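Limdale Cloth Handling Set
README and collection rules

Contents
1. What is in the set
2. Rules for operators
3. Rules for rooms
4. Labels
5. Checks before release
6. Known gaps
7. Changes

1. What is in the set

Limdale is a set of short recordings of people handling cloth with a hand-held gripper. Each recording covers one task from start to finish. The tasks are pick up, fold once, wipe and hand over. The set is meant for training and testing grasping policies on soft items, and it follows the Joubert collection rules, version 4, with the changes listed below.

Every recording sits in its own folder. A folder holds the video, the gripper width log, the pose log and a notes file. Folder names use the room code, the task code and a running number. Do not rename folders after upload. The index is built from the names, and a renamed folder drops out of it without a warning.

2. Rules for operators

Read the task card before you pick up the gripper. The card says where the cloth starts and where it should end up. If the card and the table do not match, fix the table.

Close the gripper fully and open it fully once at the start of every recording. The width log is zeroed from this movement, and a recording without it cannot be used.

Move at the speed you would use by hand. Slow, careful motion looks tidy but trains slow policies. Pauses longer than 2 seconds should be noted.

Keep your free hand away from the cloth. If you touch it, finish the task, then mark the recording as assisted. Assisted recordings are kept in a separate folder – they are useful for some work, but they must not be mixed in.

Failed grasps stay in. Do not stop and restart because the cloth slipped. Try again in the same recording, up to four times, then end it and mark it as failed.

Take a break after nine recordings in a row. Change operators if the wrist is sore.

3. Rules for rooms

Use ordinary rooms with their usual furniture. Do not clear a room to make it look like a lab. Chairs, boards and equipment that belong there can stay where they are.

Run cables clear of the operator's walking path, or tape them down. This one is a safety rule and has no exceptions.

Shiny tabletops are allowed. Write "gloss" in the notes file when ceiling lights reflect in the surface, so that users can filter on it.

Tell anyone who may come into the room that recording is under way. People in the background must have signed the Alov consent form. Recordings that show anyone who has not signed are deleted the same day.

4. Labels

Each grasp gets a start time, an end time and a grasp type. The start is the first moment both finger pads touch the cloth. The end is the moment either pad lets go. Grasp types are edge, corner, bunch and flat. Use bunch when the cloth is gathered between the pads and no single edge or corner is being held.

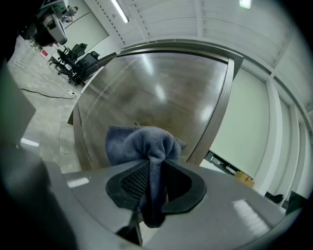 Bunch grasp on a blue-gray cloth, glossy conference table. Notes tag: gloss.

If two labelers disagree on the type, a third one decides. Do not average start and end times. Go back to the video.

5. Checks before release

Run the Sorano check script on every folder. It looks for missing files, gaps in the pose log and clock drift between the video and the width log. A folder that fails goes back to the site that made it.

6. Known gaps

Very thin fabrics are underrepresented. There are no wet cloths. Left-handed operators are few, and we would like more.

7. Changes

July: added the assisted tag, split bunch from flat, fixed the time base in the width logs for room code 9.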